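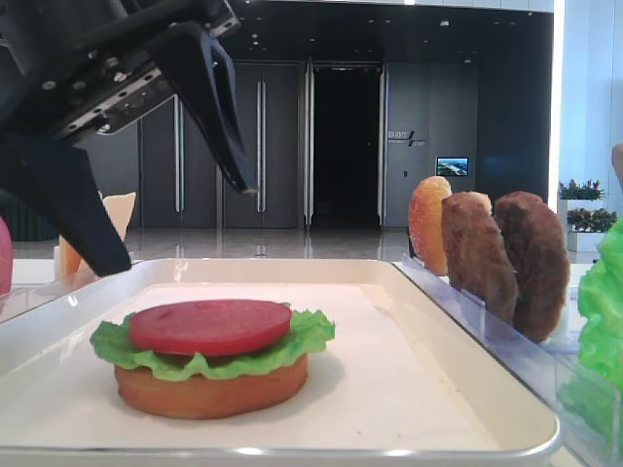
No. 27

Burger week at Okmont! We're collecting examples so the arm can learn to build a toy burger by watching us do it (we steer, it records). Bun, lettuce, tomato, and so on up. My stomach growls through every shift.

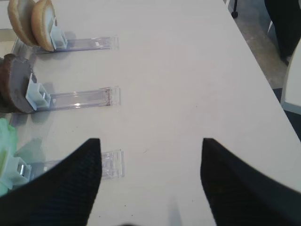
Okmont, October — Wrist camera view. Brown one in its clip, two tan ones behind it. I like this angle best, you really feel how little room the fingers get. We have almost 2000 runs saved and Leiva wants 3059, so... snacks, please.
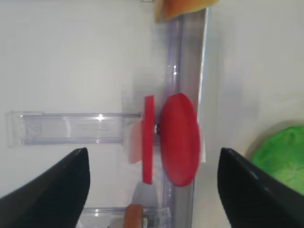
Next up: red pieces

Everyone fights over who gets these. Come in a bit crooked and you're nudging plastic. We keep the clumsy runs too, tagged separately, and I have contributed plenty!

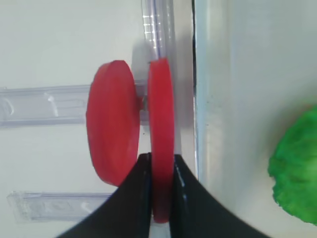
Red disc between the fingers, wrist view.

Back on Sunday with batch 2 — bring your own real burger.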